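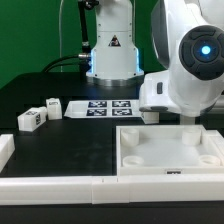
Faltstead Handling Group
Minutes of the project meeting, October 4, 2018

Present: members from Toker, Horkel and the Menon laboratory. The minutes of the last meeting were agreed.

1. Marker poses
Menon reported on the change from single tags to the two-by-two tag plate. Taking the pose from all four tags together gave a steadier result than averaging four separate readings. The gain was largest when the arm covered part of the plate. The meeting agreed to keep the plate for all further work.

2. Placing trials
Toker ran 64 trials of picking up a block and setting it down at a marked spot. Five failed. In three of these the block was gripped off centre and turned as it was lifted. The other two were put down to an old calibration file. Horkel asked that the two be kept in the results and noted as such. Agreed.

3. Two-arm work
Handing a block from one arm to the other has not been tried at full speed. Horkel's view was that the base-to-base calibration should be repeated first, using the same tags for both arms. Toker will do this and send round the figures.

4. Write-up
The method section is in draft. The section on gripping error is too long and will be cut. Menon to add a short account of how the tags on the blocks are numbered.

5. Any other business
The bench at Faltstead is booked until the end of February. Horkel to ask for longer.

Next meeting: date to be set by email.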